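Section 6. Comparing two grippers on the garment task

By now you have both arms homed and talking to the controller, and if you got through Section 5 without swearing at a connector, you are ahead of where most of us were in February. What follows is the part people usually look forward to: putting one gripper against another on the same job and finding out which one you would like to live with. Please set aside a whole morning for it. You can squeeze it into less, but the second gripper always ends up getting the hurried half of the session, and then the comparison is worth very little.

We use clothing for this test. Cloth is honest work for a gripper, far more so than blocks or cups, and everybody has some at home. Shirts with buttons and collars are good, and so is anything dark and crumpled, which gives the cameras something to think about.

Before you start

Have the Wilero fingers and the Lorkell fingers on the bench, each with its own screws in its own little dish. Load the Dastoron controller profile called "garment" and leave the speed setting at 3 for the whole test. It goes up to 12, and yes, it is tempting.

CAUTION: Press the stop button and wait for the status light to go out before you put your hands inside the cell. This applies even when only one arm is moving.
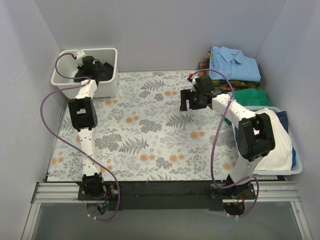
Genji Sasaki

In our own cell the garments wait in the white bins at the sides and the folded ones are stacked at the back, and I would suggest you start with something close to that. You are welcome to choose your own cloth for the work surface. I like a patterned one, but please keep the same one down from the first run to the last, or you will be comparing tablecloths along with your grippers.

Running the test

1. Fit the Wilero fingers to both arms. Tighten the screws by hand first, then give each one a final small turn with the driver.

2. Move each arm slowly through its full reach and watch the cable the whole way. It should have enough slack to follow the elbow without pulling at the connector. If it goes tight anywhere, stop and re-route it now.

3. Put the garments in the bins. Drop them in the way you would drop laundry – no arranging.

4. Start the "garment" routine and let it run for 300 seconds. For each attempt, write down whether the gripper came up with one piece, with several, or with nothing.

5. Stop the arms, tip everything out, and put it back in the bins.

6. Repeat until you have 12 runs, then change to the Lorkell fingers and do the same again.

Note: The Robichaud adapter plate sits a little proud of the wrist, so the fingertips end up lower than the controller expects. Run the tip calibration again after every change of fingers, including when you change back to a pair you have already calibrated.

CAUTION: Do not raise the grip force to rescue a bad run. When the fingers press down into a bin with too much force, they can catch the bottom and trip the wrist joint, and you will be back in Section 4 with the homing tool.

What to look for

Successful grabs are the obvious thing to tally, but do leave room in your notebook for remarks. I have gone back to my scribbles far more often than to my totals. Does the gripper let go cleanly, or does a sleeve cling to one finger? Can it take hold of a collar without dragging the whole shirt along? How does it manage with a piece pushed up against the wall of the bin?

If the two arms give very different results with the same fingers, check the mounts before you blame the gripper. Loosen the base, square it to the rail, tighten it again, and repeat the last three runs on that side.

When both sets are finished, save the log under the name of the fingers you used and leave the second pair mounted. Section 7 begins with them in place.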